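손에 쥐는 그리퍼 시연 수집 작업 갤러리
드루트컴(Drutcombe) 작업실, 식기 정리 과제

2020년 7월 30일 목요일 게시
정리: 메이리온 크래독(Meirion Craddock)

본 페이지는 학습용 시연 데이터 수집 작업의 기록이다. 과제는 식탁 위의 쟁반과 접시를 지정 위치로 옮기는 것이며, 로봇 팔 없이 작업자가 그리퍼를 직접 손에 들고 수행한다. 카메라는 그리퍼 본체에 고정되어 있어 모든 영상은 집게 두 개를 기준으로 한 시점에서 기록된다. 수집 목표는 시연 700건이고, 이 가운데 200건은 검증용으로 분리한다. 시연 한 건의 길이는 대략 2분 이내로 제한하였다.

수집 도구의 내부 명칭은 달리아(Dallia), 기록 및 동기화 프로그램은 릴츠카(Riltska)이다. 아래 항목은 작업 단계의 순서를 따른다. 파일명과 촬영 설정은 생략하였다.

1. 쟁반 접근

접근 구간은 그리퍼가 물체에 닿기 전까지를 말한다. 집게는 벌린 상태를 유지하고, 쟁반의 모서리나 테두리가 두 집게와 함께 화면에 들어오도록 한다. 쟁반의 각도는 시연마다 바꾼다. 식탁 변과 나란한 배치만 모으면 학습된 정책이 비스듬히 놓인 쟁반에서 접근 방향을 잘못 잡는 경향이 있었다.
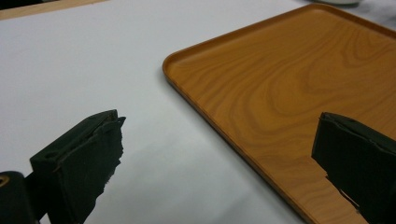
흰 상판 위에 비스듬히 놓인 나뭇결무늬 쟁반. 집게 사이에는 잡힌 물체가 없고, 오른쪽 집게가 쟁반 앞부분과 겹쳐 보인다. 집게 안쪽 패드의 가장자리는 해져 있다.

2. 파지 구간의 표기

파지 시작은 집게 간격이 줄어들기 시작하는 프레임으로 정의한다. 접촉 프레임은 별도로 표기한다. 쟁반은 테두리가 낮아 집게 끝이 미끄러지기 쉬우므로, 재시도가 있었던 시연도 삭제하지 않고 재시도 표지를 붙여 보존한다. 재시도 횟수는 기록하되 학습 시 가중치에는 반영하지 않는다.

나뭇결무늬는 특징점이 많아 위치 추정에 유리하다. 반면 무늬 없는 흰 상판이 화면 대부분을 차지하면 특징점이 부족해진다. 이 경우 추적이 끊긴 구간의 길이를 릴츠카가 계산하며, 기준을 넘는 시연은 재수집 목록으로 이동한다. 광택이 있는 표면에서는 조명 반사가 특징점으로 잘못 등록되는 경우가 있어 반사 영역을 마스크로 제외한다.

3. 이동과 내려놓기

이동 구간에서는 쟁반의 수평을 유지한다. 내려놓은 뒤 집게를 완전히 벌리고 물체에서 떨어진 시점을 시연의 종료로 본다. 종료 후 손을 빼는 동작은 잘라 낸다. 작업자가 중간에 멈춘 구간은 그대로 두며, 편집은 시작과 끝에만 적용한다.

4. 패드 점검

집게 안쪽 패드의 상태는 수집 기록지에 함께 적는다. 패드를 교체하면 마찰 특성과 화면에 비치는 윤곽이 모두 달라지므로 교체 전후의 시연은 서로 다른 묶음 번호로 저장한다. 해진 패드로 수집한 시연도 학습에서 제외하지 않는다. 다만 검증용 묶음에서는 패드 상태별 결과를 나누어 집계한다.

5. 보관

원본 영상과 관성 센서 기록은 해리스(Harries) 저장소에 보관하고, 표기 파일은 시연 번호로 연결한다. 원본은 수정하지 않으며, 구간 경계를 고칠 때는 표기 파일의 판 번호를 올린다. 컵과 그릇을 대상으로 한 수집분은 8월에 같은 형식으로 게시할 예정이다.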